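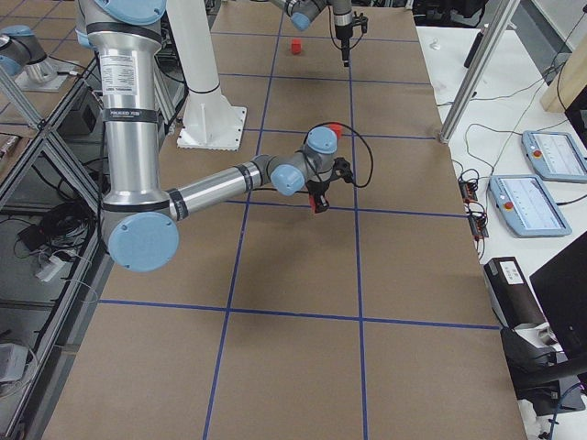

Figure 4. Shared work table with two arms and a taped grid. Both teach pendants lie on the desk to the right of the table.

4.2 Rules for the shared workspace

The table is divided into rectangular cells with blue tape, and the rules below are written in terms of these cells. A cell is the smallest unit that can be assigned to an arm. We chose tape over a software-only boundary so that an operator can check an assignment by eye before releasing a program.

Rule 1. A cell is held by one arm at a time. An arm that needs a held cell waits above its own last cell with the gripper raised. If the wait passes 15 s, the program stops and the operator decides which arm moves first.

Rule 2. A gripper crosses a tape line only at transfer height. Lateral moves below that height are rejected by the planner. The rule applies with or without a part between the fingers.

Rule 3. Each arm has its own teach pendant, placed within reach of the operator's seat with the red stop button unobstructed. One person holds responsibility for both pendants during a run. Handover to a second operator is spoken and entered in the log — a nod is not accepted.

Rule 4. Cables on the desk may cross under a pendant but not over it. This was added in February after a review by Heledd Powell and Berhanu Kassa, who found that our earlier wording covered the table and left the desk out.

The rules were drafted against the Rivadeneyra cell guideline, which assumes fixed guarding between arms. Its section on handover carried over unchanged. Its section on reach limits did not, as it has no term for a zone that changes hands during a task, and Rule 1 was written to fill that gap.

We logged 500 pick-and-place trials under the full rule set. Of these, 321 included at least one request for a cell held by the other arm. Waits that reached the limit in Rule 1 were reviewed separately by Ginette Millet and are treated in Section 5, together with the operator comments on Rule 3.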